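4.3 Public session at Dornwood

The door-opening policy was shown to outside visitors for the first time in June, during the open day at the Dornwood site. Up to then it had been run only by the people who trained it. We used the session to collect data on how the system behaves when the start conditions are chosen by someone else, and on what visitors expect a two-armed robot to do at a door. The results in Section 4.2 were produced with the same checkpoint, and no weights were changed between the two.

The setup was a single workstation running the simulator, with a large display facing the visitors and a smaller one for the operator. Danang Liew operated the system in the morning and Birthe Fogh took over after lunch. A visitor could pick one of 12 stored starting poses for the robot base, choose a door, and press start. Joint limits, friction and handle stiffness stayed fixed at the values used in training. We had planned to let visitors change the handle stiffness as well, but in rehearsal this made the resets slow, and the slider was taken out of the interface the evening before.

A run began when the visitor pressed start and ended when the door had passed the opening angle defined in Section 3.1, when the time limit was reached, or when the operator stopped it. The log contains 617 runs. We removed 118 of these before analysis. Most of the removed runs were started twice by accident, as the button gave no visible response until the scene had loaded. The others were stopped by the operator at a visitor's request, usually to try another pose. Runs in which the policy failed on its own were all kept.

Visitors did not sample the starting poses evenly. The two poses at the top of the menu were chosen far more often than any other, and the poses that put the base close to the wall were rarely chosen at all. For this reason we report results per pose and give no pooled success rate for the session. Per pose, the ordering matches the one found in the lab: straight approaches are easiest, and oblique approaches with the handle on the far side are hardest. One pose that had looked reliable in our own tests did worse at Dornwood. Rok Angelovski traced this to a reset that left the previous arm posture in place for the first control steps, and the fault is corrected in the released code.

Comments were written down by Jasmina Atanasov, who stood with the visitors and did not operate the system. Three kinds of remark came up repeatedly. Many people asked whether the robot knew which side the hinges were on. It is not told; the policy receives no hinge label. Several asked why it did not knock, or wait, before opening. A smaller group, mostly staff from Gruvard and Limthorpe who work with mobile platforms, wanted to know how the base moved while the hand was on the handle – a fair question, and one that our logging format answered poorly on the day. Base velocity and arm commands were stored in separate files with different clocks, and the two had to be aligned afterward.

The role of the second arm was the topic on which visitors and authors differed most. Visitors often assumed that both arms would take part, one on the handle and one pushing the panel. The policy can command both, but the reward contains no term that favors using them together. In Figure 6, the right arm is extended diagonally toward the yellow lever handle of a partly open white door, with the gripper at the handle, while the left arm hangs close to the body. Edin Radulović has suggested adding a small bonus for contact between the free arm and the door panel once the latch is clear. We did not test this before the open day – the Michalík door set, which we would want to use for it, was not yet converted – and we leave it to the ablations in Section 5. The view in the figure is also rotated, so the door and its yellow frame lean to the right, and readers comparing it with the upright plots in Section 3 should keep this in mind. 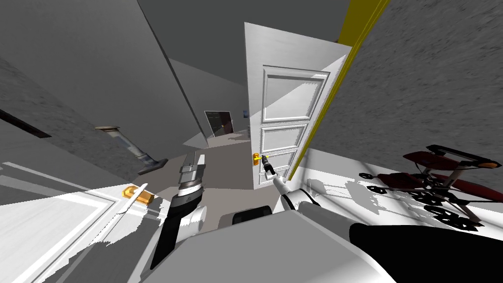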